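The Great Craft Room Sort-Out

Hello again! A few of you asked how I got on with the craft room, so I've put together a little gallery page at last. I'd been meaning to tackle it since September, when Houda Fawzy came round to borrow some ribbon and we spent most of the afternoon looking for it (it was under the ironing, sorry Houda).

My rule for the whole job was to clear the table first and keep it clear. Anything I wanted to sort got its own turn on the white top, and then it had to go in a bin, on a shelf or out of the door. I'm a terrible one for making "just for now" piles, so this was harder than it sounds! 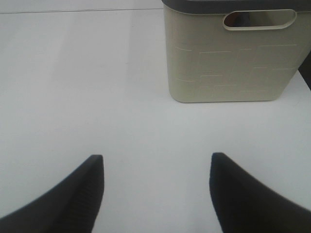 Cream bin with the dark rim. I love the little woven-look dashes on the front, and the handle slot is a good size.

I've gone for cream because the room doesn't get masses of sun and my old navy boxes made the shelves look like a cave. The raised pattern is a nice touch too – a bit like basketwork, but you can wipe it down, and wool doesn't snag on it the way it did on my wicker ones.

So far I've filled one with wool, one with fabric scraps and one with what I can only call bits. Buttons have stayed in their jars. Annatjie Xaba came over to help with those and we got as far as 182 before the kettle went on and we lost our place completely.

Still to do: the pattern drawer, the glue shelf (grim) and a proper set of labels. Euan Matheson has offered me his label maker, so I'll add some more pictures once I've been let loose with it!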